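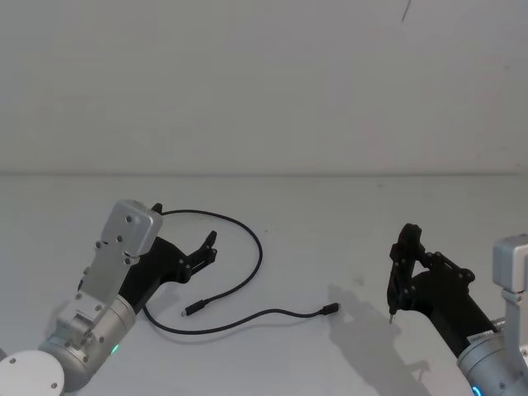
A black USB cable on the white work table.

Wed 1 June | By Jarlath Hennessy

The repair and reuse workshop Mumunmont has started a collection of old cables, and the people of the town are invited to bring what they have in their drawers. The collection began last week. On the first day 149 cables were handed in at the counter, and most of them were black USB cables of the common kind.

"People keep them for years and they do not know which device they belong to," said Saoirse Ó Dubhghaill, who leads the workshop. "We had one bag with 37 cables in it, from one family only."

Every cable is laid out on a white table and looked at along its full length. The staff search for cracks in the cover, for bent plugs and for places where the cable was folded too hard. After this it is tested, coiled and closed with a paper band. On the band is written the type of plug and the length, so that the next owner does not need to guess. 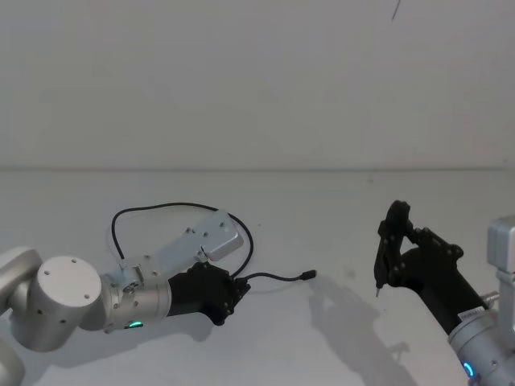 A cable with its small black connector plug, over the table.

The coiling is the slow part of the work, Ms. Ó Dubhghaill explained. A cable which was kept for a long time in a tight knot wants to go back to its old shape. It should be opened into wide loops first and left to lie for a while before it is coiled. She asks people not to wind their cables around the hand or the elbow, as this puts a twist in them.

Cables that pass the test are given free of charge to anybody who needs one, with a limit of 6 for each household. Those that fail go to the recycling firm Tolex, which takes them once a month. Last year in October the workshop made a smaller trial with phone chargers, and 100 of them found a new home.
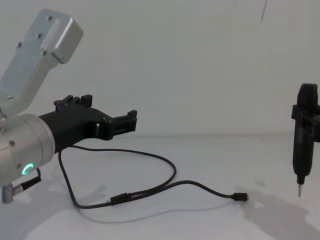 The work table, with a black electric screwdriver upright in its bracket at the right.

Small devices can be left at the same counter. The workshop opens the cover, takes out the battery if there is one, and keeps the screws in a labeled jar for later repairs. The jars and shelves were paid for by the hardware store Rezaei on Mill Street.

Extension cords and anything with a bare wire are not accepted for the moment. Printer cables are welcome, but the workshop has already many of them. The counter is open on weekday afternoons from two until five, and the entrance is from the yard side, next to the bicycle stand. It is not necessary to make an appointment. Bags should be closed and carry a name and phone number, in case there is a question about the contents.

Contact the newsroom | © Flelow Local News. All rights reserved. | Back to top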